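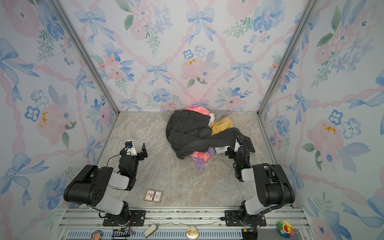

Margit Granström asked whether wallpaper in a robot booth does anything useful or if I just like roses. Fair question! I do like roses, but a patterned background also made me stop trusting color thresholds, and my cloth finding got much better once I gave them up.

So, on to sorting laundry with two arms. This page assumes both arms are bolted to the front rail and already answer to your controller. If yours don't yet, do the wiring page first.

## 1. Set the home pose

Park both arms with the grippers open and the elbows up. Save it as `home_high`. You'll come back to this pose constantly, so make sure neither forearm blocks the overhead view of the floor.

## 2. Start with a messy pile

Dump the clothes near the back wall. Don't flatten them! Mix heavy and light things – jeans, a thin printed cloth, a tee or two. I ran my first 100 picks on neatly laid shirts and learned almost nothing from them.

## 3. Teach the first pull

1. Bring one gripper down to the edge of the pile, never the middle.
2. Close slowly until the fabric bunches between the fingers.
3. Drag sideways along the floor before you lift.

That drag is my favorite part of the whole build. Denim is heavy, and lifting straight up brings half the pile with it. Ebbe Fjeld suggested dragging first, and I've kept it ever since.

## 4. Add the second arm

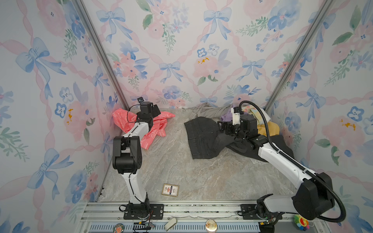
*Left gripper in the pink printed cloth, right gripper on the dark gray jeans.*

Give each arm its own half of the floor to begin with, then let the halves overlap a little in the center. Put the overlap behind a simple lock: whichever arm asks first gets it, and the other waits outside. Run it at low speed, with your hand near the stop button.

## 5. Log everything

Save every attempt, bad ones included. I have 3,689 in my folder now, and 1,598 of them are jeans (I got a bit carried away).

If an arm misses the same item 3 times, send it to `home_high` and stir the pile by hand. Sleeves are next on my list, probably in September – if you've got a good trick for finding a cuff, send it over!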